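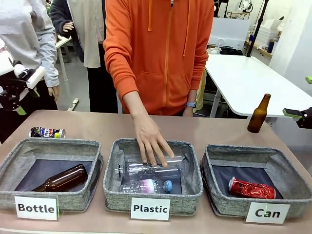 Sorting table with the Bottle, Plastic and Can bins.

Recycling Sorting Attendant (Part-Time)
Ellcombe Materials Recovery Office, Thepsuriya Building
Reports to: Kulap Petchrat, Collections Supervisor

The Ellcombe Materials Recovery Office invites applications for the position of Recycling Sorting Attendant. The office receives empty beverage containers from the Thepsuriya and Lurkance buildings, which together house 350 staff and residents. Up to 3,000 containers are received in a month. Two attendants will be appointed.

Duties
The attendant sorts mixed containers by hand at a table into labeled bins. Glass bottles are placed in the bin marked "Bottle", plastic bottles in the bin marked "Plastic", and aluminum cans in the bin marked "Can". Both crushed and uncrushed cans are accepted. Caps and label bands may be left on plastic bottles. Containers still holding liquid are emptied at the sink before they are brought to the table.

Glass bottles are to be laid in the bin on their sides and are not to be dropped or stacked upright. Broken glass is reported to the supervisor and removed with the brush and pan provided. It is never picked up by hand.

When a bin is full, the attendant carries it to the storage room, transfers the contents to the matching cart, and enters the transfer on the Trutent tally sheet. Label cards are returned to the front of each bin before sorting resumes. The tabletop is wiped down at the end of each shift.

Hours and Pay
Each appointment is for 18 hours per week. Shifts begin at 8:30 a.m. or 1:00 p.m. and are assigned monthly. Attendants receive a monthly transit allowance of $128 in addition to the hourly wage, which is stated in the offer letter. The appointment runs through December and may be renewed.

Requirements
Applicants must be at least 18 years of age and able to stand for the length of a shift with scheduled breaks. They must be able to read the bin labels in English and lift a full bin. Previous experience in sorting or warehouse work is welcome but not required. Training is given during the first two shifts and is paid at the regular rate.

Closed-toe shoes are required. Gloves are available on request in three sizes. Applicants who need an adjustment to the table height or the shift schedule should say so in their application.

How to Apply
Application forms are available at the front desk of the Thepsuriya Building, Room 128. Completed forms should be returned to the same desk in an envelope marked "Sorting Attendant, attention Kulap Petchrat". Please include the names of two references and the shift you prefer. Applicants selected for interview will be contacted by telephone.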